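Slide 4 – Sachets and the open box
Speaker: Renato Policarpio

Start with the problem. Small packets end up loose in drawers, and stock counts at Flitport drift as a result. The method needs one table, one clear box with no lid, and two minutes per batch.

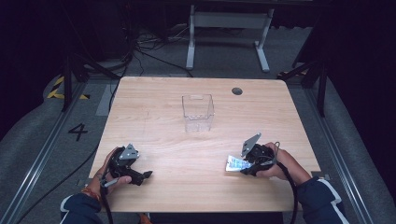

Give the box limits next. Maximum fill is 71 sachets; above that the lower ones crease. Clear walls let staff check the level from the side – no tipping out.

Mention the Vundier trial: 205 packets sorted in November. Pause for questions, then move to box position. 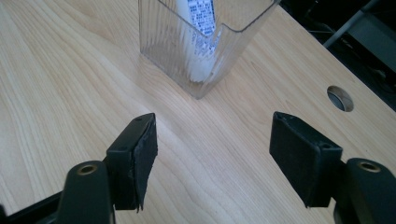 Fig. 2. Transparent plastic container on the desk.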